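From the Bench: the Great Starter Amnesty

When we asked members of the Odlow Bread Circle to own up to dead sourdough starters, we expected a trickle. We received 161 confessions, several of them anonymous and one of them in verse. The poem will not be printed, on grounds of length and of what it rhymes with "levain."

The most common cause of death was the back of the fridge. A starter goes in behind the mustard before a short vacation, and by the time anyone remembers it, the jar has grown a gray hat and a smell that members variously compared to nail polish, gym socks and an uncle. Nail polish, for the record, is usually survivable. Pour off the dark liquid, keep a spoonful from the bottom, and feed it equal weights of flour and water twice a day until it starts doubling again. Pink or orange streaks mean the bin, jar contents and all, and so does fuzzy mold. Please do not write to us about scraping it off.

The second most common cause was the oven. You know who you are. The starter is put in there to keep cozy with the light on, and then somebody wants pizza. A strip of tape over the oven knob has saved more cultures in this town than any amount of rye flour, and it costs next to nothing, although Hervé Deschamps tells me his family simply peeled it off and carried on to 500 degrees. He has asked for a replacement starter. He has also asked for a replacement jar.
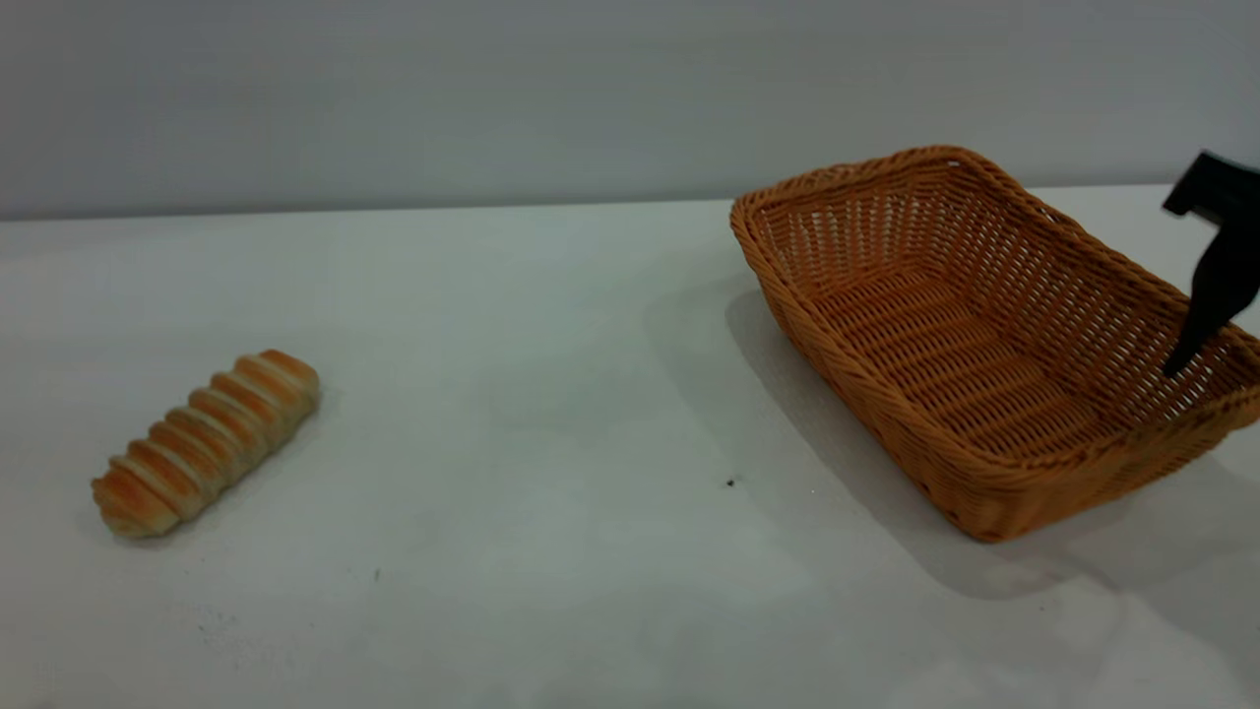
Odlow, September

The amnesty has left us with a practical problem, namely that 40 of you now want a spoonful of somebody else's. Alfredo Castillo has agreed to be the somebody else. His starter is called Cabrera, for reasons he will explain if you let him, and it lives on plain white flour with a little whole wheat when he is feeling generous. It is not a fancy animal. It rises, it falls, it gets fed, and it has never once been to a workshop.

Portions will be handed out at the Standine hall from six in the evening at our next meeting. Bring a clean jar with a lid that does not screw down tight. A starter gives off gas, and last year a sealed pickle jar went off in a member's back seat somewhere near the bridge. He still has the car. I am told it is lively in warm weather.

When you get yours home, feed it that night. Take 55 grams of starter, add the same of flour and the same of water, and leave it on the counter. Mark the level with a rubber band. If it has doubled by morning, you may be smug until lunch. If it has not, feed it again and move it somewhere warmer — on top of the fridge is fine, inside the oven is not, see above.

Those of you who bake once a week can keep it in the fridge between times, provided you take it out and feed it the day before you want bread. Those of you who bake twice a year should consider a packet of yeast. There is no shame in it. Several of our better bakers use one on the quiet, and the rolls at the spring lunch that everybody went on about were made with the stuff.

We still have 33 copies of the Calovura flour order form, which must be returned at the same meeting if you want to be in on the bulk buy. Please write your name on it. Last time we had two sacks of spelt with no owner, and they are now holding open the storeroom door.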